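Relabeling by contact: notes on a small result

Most of the last two months went into one question, and the answer is small enough to fit in a post. When a policy is trained on teleoperated demonstrations of household tasks, where should the demonstrations be cut into segments? We had been cutting by time, in fixed windows. I wanted to know whether cutting at contact changes would help, and if so, whether it helps for the reason people usually give.

The setup is the one I have described before. Two arms, a head camera, wrist force estimates from motor current, and an imitation policy that predicts short chunks of joint targets. The training code is the Lundine branch with the new loader. The segmenter is a separate script called Kullow, which reads the force estimates and the gripper opening and writes a list of cut points. It does not look at the images at all. I tried a version that did, and it was slower and placed the cuts in nearly the same places.

A cut point is declared when the estimated force at either gripper crosses a threshold and stays across it for 73 milliseconds. Shorter than that and the script fires on cable drag and on the arm settling after a fast move. Longer and it misses light touches, for example a finger brushing a tube before closing on it. I arrived at the number by sweeping it on a held-out set and reading the plots, so treat it as specific to our motors and our filter.

Data

The set has 900 demonstrations over several tasks, all on and near a bathroom vanity: moving a toothbrush cup, picking up a toothpaste tube, moving a bar of soap on and off a shelf. All were collected by the same teleoperation rig with the same gain settings. I excluded 104 of them before training because the force channel had dropped out for part of the run. I could have interpolated, but the cut points depend on exactly that channel, and I did not want to argue with myself about it later.

Three training conditions:

Fixed windows. Cut every two seconds, no knowledge of the task.
Contact cuts. Cut where Kullow says.
Shuffled cuts. The same number of cuts per demonstration as the contact condition, and the same distribution of segment lengths, with the order of the lengths permuted.

The third condition is the one I care about. Contact cuts give segments of uneven length, short ones near the grasp and long ones during transport. If the sampler draws segments uniformly, the frames in short segments are drawn more often. So any gain from contact cuts might come from having varied segment lengths in the mix, with the location of the cuts doing nothing. Shuffling keeps the lengths and destroys the locations.

Evaluation

Each condition was run 40 times on the tube pickup, with start positions drawn from the same list. The tube is the hardest object in the set for our grippers. It lies flat, it rotates when touched off-center, and the crimped end and the cap end need different finger openings. A run counts as a success if the tube is lifted clear of the counter and held for three seconds.

Fixed windows succeeded in 19 runs, shuffled cuts in 21, contact cuts in 30. The difference between the first two is nothing I would defend. The difference between the last two is large enough that I reran both with a new training seed, and got 20 and 28. The order held and the gap shrank a little.

So location matters, at least on this task. What I did not expect was where the improvement showed up. I had assumed the contact policy would close its fingers at a better moment. Comparing the joint traces, the closing time relative to first contact is nearly the same in all three conditions. The difference is earlier. The contact policy slows down sooner on approach and makes fewer lateral corrections close to the counter, and it therefore pushes the tube less before the grasp.

My working explanation is frame weighting. The last stretch of approach often sits in a short segment of its own, between a light touch by one finger and the firm contact that follows, and it gets sampled more often as a result. If that is correct, I should be able to drop the segments entirely and reweight frames by time to next contact. That run is queued on the Gesolport machine. 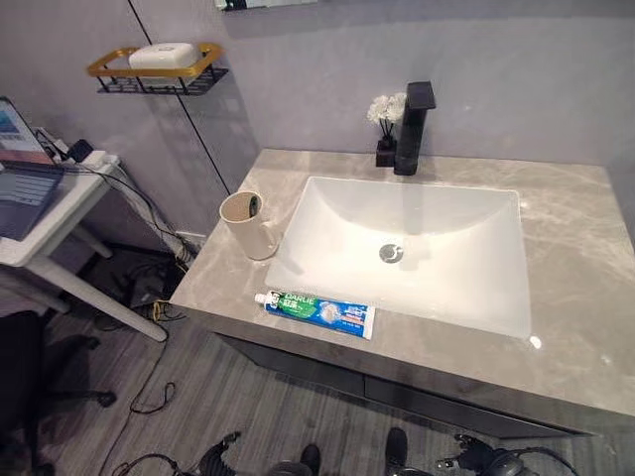 Head camera view of the vanity, toothpaste tube along the near edge of the counter, grippers at the bottom.

The near edge is the least comfortable place for the tube. The counter has a thick squared front edge, and a low approach brings the lower finger close to it. Contact with that edge also registers as a cut point, because the script has no idea what it has touched. I went through the force traces by hand looking for these and found that they are common in demonstrations with a near-edge start and rare elsewhere. Removing them by hand and retraining made no measurable difference to the success count. I left them in.

Things that did not help: a separate threshold per arm, a minimum segment length, and adding the cut signal as an extra input to the policy. The last one made things worse, and I suspect the policy learned to wait for the signal. I have not checked this.

Limits. One object evaluated, one counter, one pair of grippers, and force estimates that are only as good as the current sensing. The Sugiyama arms report torque directly, and I would expect the threshold and the hold time to need retuning there. The soap task is next, mainly because the shelf rim should produce many more spurious contacts than the counter does.

The segmenter is one file and has no dependencies beyond numpy. I will put it up with the config for all three conditions once the reweighting run has finished.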